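Ustton Household Words
A small dataset of what people call the things in their homes

Version 2, last touched 2019-12-29. Kept by Roland Birkett, with Swedish notes by Hedvig Lindqvist.

What this is

A list of 1,424 entries, each one a name that somebody in Ustton uses for an ordinary household thing. If you have ever watched two grown adults fall out over whether it is a settee or a sofa, you will know why I started. If you haven't, you may find the file a bit dry.

The words were gathered by letter, by phone and by standing in the library foyer with a clipboard until people took pity on me. Most of the speakers have lived in the town all their lives. A few came from Drallovau in the seventies and brought their own words with them, and those are marked.

What is in the folder

words.csv – the entries themselves
speakers.csv – age band and street area, no names
notes.txt – arguments, mostly mine
swedish.csv – Hedvig's comparison list, see further down

Columns in words.csv

word: as the speaker said it, spelt as best I could manage. Where they spelt it for me, I used theirs, even when it hurt.

thing: the plain name of the object. I picked these myself and I have had complaints.

room: where the speaker keeps it. "Shed" counts as a room. So does "car", after a long phone call.

tone: one of plain, fond, rude or blank. Blank means I couldn't tell.

speaker: a number that matches speakers.csv.

Seats and soft things

This is the biggest group by some way. People will call a table a table and leave it there, but give them something padded and they come over all inventive. We have squab, pouffe, tuffet, buffet (said "buffit"), plonker and the big lad. Colour gets dragged in as well, so that a dark cushion is a "coal sack" at one end of town and a "black pudding" at the other.
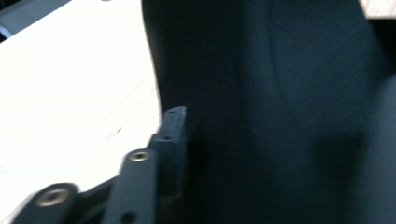 Dark, soft and matte: coal sack or black pudding, depending on your end of town.

I have kept the last two as separate entries. Merging them was tried in version 1 and I got a letter.

Tables and flat things

Fewer words here, as I said, but more rules. "The good table" is a table you may not eat at. "The board" is any flat surface that has had pastry on it within living memory. Several speakers use "the side" for every worktop, shelf and windowsill in the house, and expect to be understood when they tell you the scissors are on it.

Hedvig's list covers the same ground in Swedish, taken from her mother's family, the Björklund side, who seem to have had a word for each leg of the table. She has matched 400 of our entries so far.
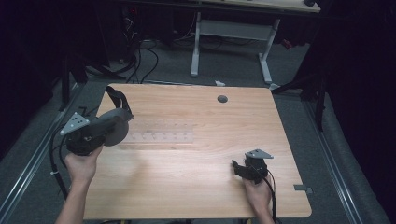 The matching is loose on purpose. Where the Swedish word covers two of our things, you will find it twice, and where it covers a thing we don't have in Ustton at all, she has left a short note and I have left it alone.

Known faults

The kitchen is over-represented. People like to be asked questions in the kitchen, and they look about them while they answer.

Entries under "bathroom" include Clorine 33 times. It was a cleaning powder sold locally, long gone, and the name is still used for any powder, liquid or spray that smells strong. I have tagged them all as plain, although one or two were certainly fond.

Speakers under thirty are scarce. I did ask. They mostly said "dunno, a chair?"

The tone column is my opinion and should be treated as such. Hedvig would change about half of it, and has said so in notes.txt, at length.

Using it

Use it for anything you like so long as you say where it came from. Please don't use it to prove that your family is right and your in-laws are wrong. It has been tried, and both sides found what they wanted.

Changes

Version 2: added the Drallovau marks and swedish.csv. Split coal sack from black pudding. Took out "thingy", which had been entered for nearly everything.

Version 1: put together in November from the paper slips. The slips are in a biscuit tin and can be looked at by arrangement. The biscuits are gone.

Corrections by post to Roland, or by email to Hedvig if you would like an answer the same month.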